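**Old wallpaper in a rented hallway – paint over it or take it off?**

**dorska_hill** wrote:

Hello all. I moved in February to an older flat and the hallway is papered with something brown and beige, I think from the seventies. The landlord gives me permission to do what I want, but he does not pay for anything. The paper is tight to the wall in most places. At the seams it lifts a little, and near the bathroom door there is a piece that sounds hollow when I knock.

My question is simple. Can I paint directly on it, or must I take it all off? I am not afraid of work, but I have only the evenings, and I don't know what is waiting under it.

**plasterpete82** wrote:

Take it off. I painted over paper once and I could see every seam when the lamp was on. Then the damp in the paint loosened the paste and I had bubbles the next morning. I stripped it anyway in the end, and painted paper is much harder to strip because the water can't get in.

Score it, wet it, wait 20 minutes, wet it again, then scrape. Keep the knife flat.

**Storano** wrote:

I don't agree with Pete that it always goes wrong. If the paper is tight, you can glue down the seams, fill them, sand, and put on an oil-based primer. The primer must not be water-based, this is the mistake most people make. I did my stairs like this and after 3 years it still looks fine.

The hollow piece is a different thing. Cut it out and look behind. If the plaster is soft there, you have a bigger job than wallpaper.

**plasterpete82** wrote:

Three years is nothing. Come back after ten.

**Storano** wrote:

I will be here :)

**mrs_clistedach** wrote:

May I ask the question from the other side? Why does it have to go? Everybody wants white walls now and in a few years everybody will be tired of them. What is the pattern? If it is a stripe with flowers, people pay good money for original rolls. My sister-in-law paid 900 crowns for one roll, and it was not even full.

**dorska_hill** wrote:

It is stripes, yes, with big dark flowers in between and small leaves. I did not think about keeping it. The hallway has no window and it feels like a cupboard. But I went home and looked at it again after your message, and I must say it is better than I gave it credit for. The color is tired only at shoulder height, where people touched it.

**mrs_clistedach** wrote:

Then clean it first, before you decide. Bread works, I am serious. Soft white bread without the crust, pressed and rolled over the dirty spots. No water on old paper.

And change the light bulb! A warm bulb makes brown look rich, a cold one makes it look like an office from my childhood.

My own opinion is that this kind of paper needs something pale next to it. The mistake in the old flats was brown paper, brown carpet and brown doors together. With a whitish fabric or a light floor the same paper looks quite different.

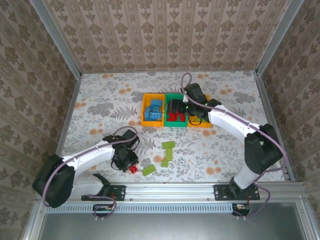 You can even put a second pattern with it, if the second one is lighter and the lines are not so strict. Gray leaves go well with brown flowers. I would not add a third one in a hallway.

**Storano** wrote:

Two patterns in a narrow hallway would give me a headache. But it is your headache, not mine.

**dorska_hill** wrote:

Thank you, this is more than I hoped for. I cut the hollow piece yesterday evening. The plaster behind is hard and dry – there was only an old layer of newspaper which came loose. So my plan is to glue it back, try the bread, and buy a warm bulb and a pale runner. If I still hate it in the autumn, I will borrow a steamer.

Which paste do you use for small repairs? In the shop there were 2 kinds and the man did not know the difference.

**plasterpete82** wrote:

The seam one, in the small tube. Wipe off what comes out right away or it dries shiny. And don't go near it with the steamer until you are sure, steam will find every weak spot.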